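3.2 Part layout and surface

All layouts were prepared on a flat bench surface with a matte blue-gray finish. An earlier trial on a polished sheet was dropped after the annotators reported that reflections of the gear teeth were hard to separate from the teeth themselves. The matte finish removed most of this problem, although the upper faces of light-colored parts still tended to wash out under the bench lamp.

Parts were taken from the Wuria gear kit, which mixes small spur gears with larger housing and carrier pieces. Each layout was required to contain at least one small gear standing clear of its neighbors by more than its own diameter. This rule matters for the size estimates in Section 4, where a shadow from a nearby part can be mistaken for part of the rim. Figure 2 shows a small gear and a larger disc placed apart on the surface. 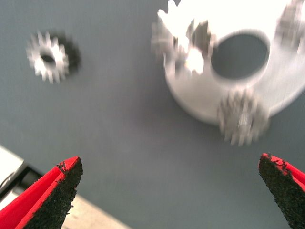

Figure 2. Spur gear with dark center hole (upper left) and large disc-shaped part with oval opening (upper right). The shadow to the right of the gear indicates its thickness.

3.3 Annotation

The full set holds 1000 layouts, of which 569 contain a disc-shaped part. Annotators outlined each part by hand and marked the center hole or opening as a separate region. Teeth were not outlined one by one – the rim was traced as a single closed curve through the tooth tips.

Overexposed faces required a separate rule. Where the top of a part was too bright to show detail, the outline followed the boundary between the side wall and the bench surface, and the part was tagged as bright. A second annotator repeated 300 of the layouts without access to the first set of outlines. In 42 of these the two outlines differed by more than the allowed margin, most often along the lit side of a small gear. These layouts were redrawn before the measurements in Section 4 were made.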